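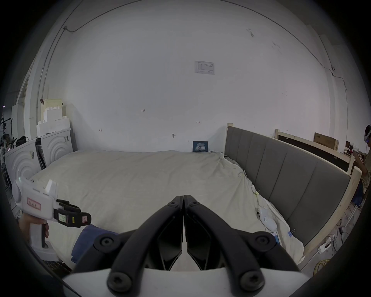

指尖并拢时的样子:左右连杆对称,中间只剩一条窄窄的竖缝。左边手里握着的是另一把手持夹爪。

自己装一把手持二指夹爪:从打印件到指尖对缝

作者:Mabli Gittins
分类:家庭机器人 / 打印与装配
更新:2026年8月2日

上一篇讲机械臂底座的时候,评论区问得最多的居然是夹爪,那这篇就专门写它!手持夹爪是我做过的最上瘾的小项目,零件不多,装起来有手感,装完捏一下扳机,两根手指齐刷刷合到一起,那个声音我能听一下午。

用的图纸是 Urnier 第二版,握把换成了 Saketti 的手枪式握把(原版握把对手小的人不太友好,我捏久了虎口酸)。录数据的软件是 Prakosance,最后一节会讲怎么接。如果你只想要一把能夹东西的玩具,读到“对缝”那节就可以收工了。

先说难度。会用内六角扳手、打印机能正常出件,就能装。真正磨人的地方在指尖对齐,我第一把装完,左右指尖错开一大截,夹纸片直接漏过去,拆了重来。后面会把我踩的坑一个个写出来,你可以少拆几回。

要准备的东西

打印件:左右外侧连杆、左右内侧指垫、扳机、推杆、外壳上下盖、握把。连杆和指垫我用黑色料,外壳用白色料。颜色当然随你,不过黑白分开有个好处,调试的时候手指和壳体的边界很清楚,歪没歪一眼就能看出来。

五金件:黑色圆头内六角螺丝(长短两种)、防松螺母、薄垫片、一小截弹簧、推杆用的光轴。我的螺丝和光轴是在 Arriaga 配的,老板会按图纸帮你分袋,省了我很多翻盒子的时间。自己配的话,务必把长短螺丝分开放,它们在连杆孔里看着都合适,长的那种拧到底会顶住指垫。

工具:内六角扳手一套、小锉刀、600 目砂纸、镊子、美工刀、一点点润滑脂。热熔铜螺母的朋友还要一把烙铁。

耗材:防滑胶皮(贴指垫内侧)、双面胶、扎带、标签纸。标签纸一定要买,等你有了一堆长得一模一样的左右件就懂了。

打印时的几件事

连杆要平躺着打。立着打表面是好看,可是层与层之间的方向正好和受力方向冲突,捏狠一点就从孔边裂开。我平躺打的那批一直用到现在。

指垫是楔形的,厚的一头朝下,斜面朝上。斜面上会有一点台阶纹,后面用砂纸磨掉就行。别为了这点纹路加支撑,支撑拆下来的疤比台阶纹难处理得多。

外壳上盖内侧有两条导轨槽,推杆就在里面跑。打印前先打一小段试件,把光轴放进去推一推,能滑、不晃,就是合适的。卡的话把图纸里的间隙参数放大一档再试。这一步很多人跳过去了(我第一次也跳了),结果整只外壳打出来推杆动不了,那一大坨料只能当镇纸。

左右件不要混在一个盘里打,或者混打的话取件时立刻贴标签。镜像件放在桌上翻个面就认不出谁是谁了!

第一步:清理零件

把所有转轴孔过一遍。用手拧着扳手的短端或者合适的钻头柄,慢慢转,把孔口的毛边刮掉。别上电钻,塑料一热就糊,孔会变成椭圆。

指垫内侧用砂纸磨平。砂纸铺在玻璃或者瓷砖上,拿着指垫在上面画圈,磨到台阶纹摸不出来为止。这里磨得越平,后面对缝越省心,所以请放一首歌慢慢磨。

螺丝先空拧一遍孔,再退出来。空拧的时候如果觉得某个孔特别紧,多半是打印首层外扩,锉刀轻轻带一圈。

第二步:装左右手指

左右两边做法一样,方向相反。先装左边。

外侧连杆是弯的,弧面朝外。把指垫插进连杆前端的叉口,对准孔,垫片放在连杆和指垫之间,短螺丝从正面穿过去,背面上防松螺母。

拧多紧?我的标准是:捏着连杆让指垫朝下,轻轻一晃,指垫能自己荡一下,同时左右掰没有明显旷量。拧得太紧,指垫转不动,合拢的时候会斜着撞上去;太松呢,指尖会像没睡醒一样耷拉着。防松螺母在这里特别好用,停在哪儿就是哪儿。

装完左边,右边照着镜子来。我的习惯是把装好的左手指平放在桌上,右边零件一件一件对着它摆好,看着对称了再穿螺丝。螺丝头统一朝正面,以后要调,拿扳手从正面就能够到。

第三步:把手指装进外壳

连杆根部的转轴比指尖那边的受力大,用长螺丝,外面加大号的圆头螺丝帽。先把下盖放平,两根连杆根部对进转轴座,螺丝穿进去只拧几圈,不要锁死。

推杆从后面送进来,前端的横销要同时卡进两根连杆的滑槽里。这一下有点像穿针,我建议把两根手指张到最大再送,横销对准了会有一声很轻的“嗒”。没听到就退出来重送,硬顶会把滑槽口顶毛。

滑槽里抹一点点润滑脂,真的是一点点,牙签尖那么多。抹多了会沾灰,过几个星期就变成研磨膏了。

现在用手推推杆的尾巴,看两根手指是不是一起动。要是一快一慢,八成是有一边的根部螺丝偏紧,松半圈再试。两边同步以后再把根部螺丝锁到位,锁完再推一次确认。

第四步:握把和扳机

Saketti 握把是手枪式的,四指绕过去,食指落在扳机上。握把和外壳之间靠燕尾槽定位,后面一颗螺丝锁死。燕尾槽如果太紧,磨凸的那一侧,凹槽别动,凹槽磨歪了整只握把就斜了。

扳机先挂弹簧再上轴。弹簧的短钩朝前,长钩朝后,钩反了也能回弹,只是扳机会停在半路,捏起来一截空一截实。挂好以后捏几十下,让它磨合磨合,头几下有涩感很正常。

扳机连到推杆的小连片最容易装反!有倒角的一面朝扳机。装反的表现是手指合不拢,指尖之间总差一口气,你会以为是指垫的问题,一直去磨指垫,越磨缝越大。别问我怎么知道的。

第五步:对缝(最好玩的部分)

终于到这里了!先把扳机捏到底,看指尖。理想状态是两个指垫的尖端贴住,中间是一条又窄又直的竖缝,从指尖往下粗细均匀。文首那张图里的黑色手指就是并拢的状态,可以拿来对照。

常见的几种不理想:

指尖贴上了,根部张着口。指垫内侧磨得不平,或者指垫前端转轴太紧,没有转到位。先松螺母,不行再磨。

根部贴上了,指尖张着口。多半是连杆根部有旷量,捏紧以后往外让了。加一片垫片试试。

一高一低,指尖错开。左右连杆装到了不同的深度,或者有一边的孔口毛边没清干净,把连杆垫高了。这种要把高的那边拆下来看孔。

缝是斜的。检查外壳两边的转轴座,上盖螺丝如果先拧死了一侧,壳体会被拉歪。全部松开,对角交替着拧回去。

调的时候有个很好用的办法:夹一张便利贴,慢慢往外抽。抽得动又有阻力,并且上中下三段阻力一样,就算对好了。对着窗户或者台灯看缝里透的光也行,光带均匀就是好缝。

对好以后再贴防滑胶皮。顺序别反,先贴胶皮再对缝的话,胶皮会把误差藏起来,用软了以后又全冒出来。胶皮裁得比指垫略小一点,边缘不要超出去,超出的部分会卷边。

第六步:做第二把

要录双手动作就得有一对。好消息是第二把会快得多,我第一把磨蹭了一个周末,第二把吃完晚饭开始,睡觉前就对完缝了。

做完马上在壳体上贴标签,写清左手还是右手、图纸版本。两把捏起来手感最好接近,弹簧用同一批的。我拿到手会轮流捏,闭着眼睛分不出来就满意了。分得出来的话,先看弹簧,再看滑槽里的润滑脂是不是抹得不一样多。

接上 Prakosance 录动作

软件这边我只讲跟夹爪有关的设置,安装步骤看它自带的说明。

先做开合标定。打开标定页面,扳机完全松开,点“张开”;捏到底,点“闭合”。捏到底的时候手要稳,稍微抖一下,它记住的闭合位置就偏了,后面录出来的动作会显得手指总没捏紧。标定完慢慢开合,看屏幕上的曲线是不是跟着手走,有台阶的话回去查推杆。

每把夹爪单独标定,单独存名字。换过指垫、动过螺丝以后重新标一次。

场地不用讲究,床上铺着被子也可以练,软的表面还能防摔,夹爪掉下去不心疼。小夹子、卡片、海绵块都是很好的练习物。硬币先别碰,太薄,初学的时候非常打击信心。等你能稳稳夹起卡片再去挑战它。

录的时候动作放慢,比你觉得合适的速度再慢一点。夹住以后停一拍再抬手,放下以后也停一拍再松开,这样切片段的时候好找位置。我最早录的一批全是急性子动作,回放起来像在抢东西,最后都删了。

走线和收纳

线从握把后面出来,留一个松松的弯,用扎带固定在握把底部。别拉直,手腕一转就会扯到接口。地上的插线板和线盘往墙边靠,走来走去录动作的时候眼睛都盯着指尖,脚下很容易绊到。

不用的时候扳机松开,手指张着放。一直捏合着存放,弹簧和胶皮都会疲。放进盒子里指尖朝上,别让别的工具压着。

保养

我的这把捏了差不多 3,000 次以后,指尖的缝开始变宽,换了垫片、重新上了防松螺母就恢复了。连杆孔没有明显磨损,黑色料比我想的耐造。胶皮是消耗品,摸着发亮就换。

每隔一阵子把上盖打开,用棉签擦掉旧的润滑脂,再抹新的。顺手看看滑槽两头有没有白印,有白印说明推杆顶到头了,把扳机的限位螺丝往里拧一点。

评论区常见问题

能不能用透明料打连杆?能,我打过一副,漂亮得不得了!可惜透明料偏脆,摔过一次就裂了,现在挂在墙上当装饰。

没有防松螺母怎么办?普通螺母加一滴螺纹胶,等干透再动。调试阶段先别上胶,对好缝再上。

扳机捏起来咯吱响?先看弹簧是不是蹭到壳壁,再看扳机轴。给轴上一点润滑脂通常就安静了。

左手夹爪能不能直接用右手的文件?手指和连杆在切片软件里镜像一下就好,握把要用左手专用的那份,镜像出来的握把线槽会跑到外侧。

下一篇打算写把同一副手指装到机械臂末端,转接板我已经画到第三稿了,三月份画的那版孔位偏了,请大家不要再下载旧文件。装好了的朋友欢迎在下面发你的指尖缝,我特别爱看!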